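Pouring soil with the arm – how do you get the last bit out?
Shared workshop builds > Arms and grippers

ridska_bench
Been at this since Wednesday and could use some ideas. The job is simple: pick up the clear container, tip it over the red bowl, let the soil fall in. Most of it goes where I want. Then there's always some stuck to the plastic, and the table gets its share too.

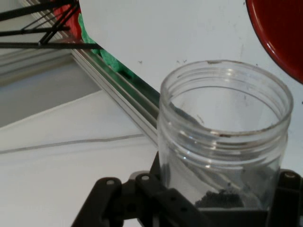
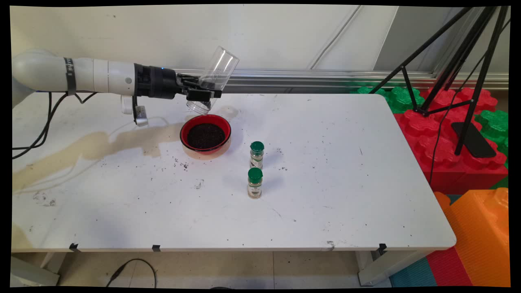 I run the tilt in 3 steps with a pause between them, and the last pause is 300 ms. Wilson Rengifo at our shop says slow it down even more. I'm not convinced!

zarnach9
I'm with Wilson. Fast tilt = soil all over the place. Mine got way neater when I cut wrist speed to 50 percent.

leresum
Nope, slow is why it sticks. Tip it all the way, then give the wrist a few quick little shakes. Also, is your soil damp? Dry it on a tray overnight.

zarnach9
Shaking with a plastic grip? Have fun chasing that cup across the floor.

leresum
Never dropped one yet – I put rubber tape on the fingers.

ridska_bench
Could be damp, the bag was left open. Maritza Alvarado has rubber tape in her drawer, so I'll try the shakes tonight with dried soil and post the numbers.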